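The question for this project came out of a seminar on arts funding. We wanted to know how music students find grants for study abroad, who applies, and what happens to the people who start an application and drop it. The work was done over one semester with students in composition, performance and music education.

## Background

Music departments tend to talk about grants after someone has won one. A notice goes up, the winner gives a short talk, and the next year's students hear about it in a hallway. There is much less written down about the steps before that. At Arkthorpe the information sits in three places: the graduate office, the music library, and a binder kept by the composition faculty. The three do not agree on every deadline.

Two awards come up often in this report. The Graseck Travel Award pays for a summer of study with a teacher outside the country. The Aguiar Fellowship covers a full academic year and asks for a letter of invitation from a host school. Both are open to seniors and graduate students.

## How we collected answers

We sent a survey to all 636 students enrolled in music courses at Arkthorpe. It had 10 questions and was open for two weeks. We got 300 responses. Some people skipped the written questions, so the comments quoted later come from a smaller group.

After the survey closed, we interviewed students who had said they were willing to talk. Interviews were held in the practice building and followed the same list of topics each time. We took notes by hand and typed them up the same day.
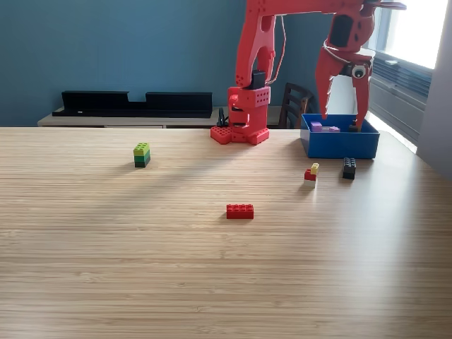 The interview topics were the student's year and instrument, where they first heard of an award, what they had to prepare, who read their drafts, and how long they waited for an answer. We did not ask about family income. Several students brought up money without being asked, and we kept those remarks when they gave permission.

One problem showed up early. The survey used the word "grant," and some students answered only about money that does not have to be paid back and is given by an outside group. Others included tuition discounts from the department. We added a short definition to the interview sheet, but the survey had already gone out, so the two sets of answers are not fully comparable.

## What students told us

Most students who applied for an award heard of it from a private teacher. The library guide was mentioned less often, and the email list hardly at all. Students who changed teachers in the middle of their degree said they had missed information that others in the studio already had.

The letter of invitation was the hardest part for nearly everyone who tried for the Aguiar. Students did not know how to write to a professor they had never met, or how much music to send with the first message. Ottavio De Luca, a cellist in his last year, wrote to a teacher in July, got no reply, and wrote again in August. By the time the letter arrived, the department's own deadline had passed.

Recordings were the next most common trouble. The hall has to be booked far ahead, and an accompanist costs money. Singers and string players mentioned this more than pianists did. Composers had a different version of the same problem: they needed a live recording of a recent piece, and the student ensembles read new works only near the end of term.

Students also had trouble with budgets. The Graseck form asks for a total and a breakdown. One applicant asked for $600 to cover lessons and left out local travel completely. She found out afterward that she could have included it. 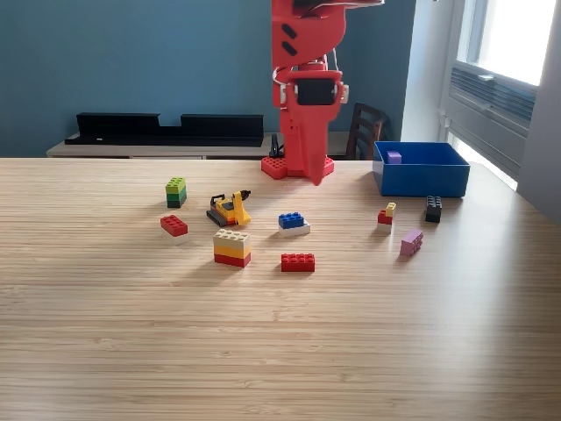
*Part two, written by Morena Cocco and Leonardo Valentini*
*August 23, 2024*

## Students who stopped partway

This part of the report deals with people who began an application and did not send it. We had not planned to give them a section of their own. There were enough comments about it in the survey that it seemed wrong to leave it out.

The reasons were mostly practical. A reference did not come in. A passport had expired. A summer job at home was certain and the award was not. A few students wrote that they looked at past winners, who were all doctoral students, and decided they had no chance. The rules for the Graseck do not favor doctoral students, but the published list of winners gives that impression.

Cinzia Sartori, who advises the music education students, told us that her group rarely applies because student teaching takes up the spring. The award periods overlap with it. She has asked for an extension in past years and was told to have students apply a year earlier, when many of them have not chosen a project.

We also heard about the Soseck Prize, a small departmental award that was meant to help with application costs such as translation and recording. Few students we interviewed knew it existed. Those who had used it liked it, mainly for the short form. 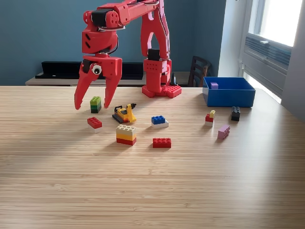

## Recommendations

1. Put all deadlines on one page, kept by one office, and take the binder out of use.
2. Post two or three sample letters to host teachers, with the writers' permission.
3. Hold one recording day in the fall for applicants, with an accompanist paid by the department.
4. List the year of study next to each past winner's name, and include undergraduates where there have been any.
5. Mention the Soseck Prize on the same page as the larger awards.
6. Ask the Graseck readers whether a later date is possible for student teachers.

## Limits of the project

The survey reached only students enrolled during the semester, so anyone who was already abroad on an award was left out. That is an obvious gap and we noticed it too late to fix. The people who agreed to interviews were also more likely to have applied for something. Faculty were not surveyed. Ornella Parisi read the first draft and pointed out that we had mixed up the internal and outside deadlines for the Aguiar in two places. Both have been corrected.

The survey questions and the interview sheet are in the appendix. Typed interview notes are not included, as some students could be identified from their instrument and year.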